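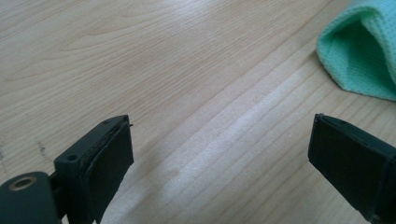 Slide 2. Drukby opened its tea room with 7 seats and one kettle. Veronika Egger baked the seed cake at home and carried it in before opening. Keep the tables plain, she told us: pale wood with the grain showing, a green cloth at most, and let the cake do the rest. We still order that way. (Pause for the menu from the first August.)

Slide 3. Today we seat 38. Scones outsell the cake, but the cake stays. Hand over to Murray Merrick for the tea list, then questions.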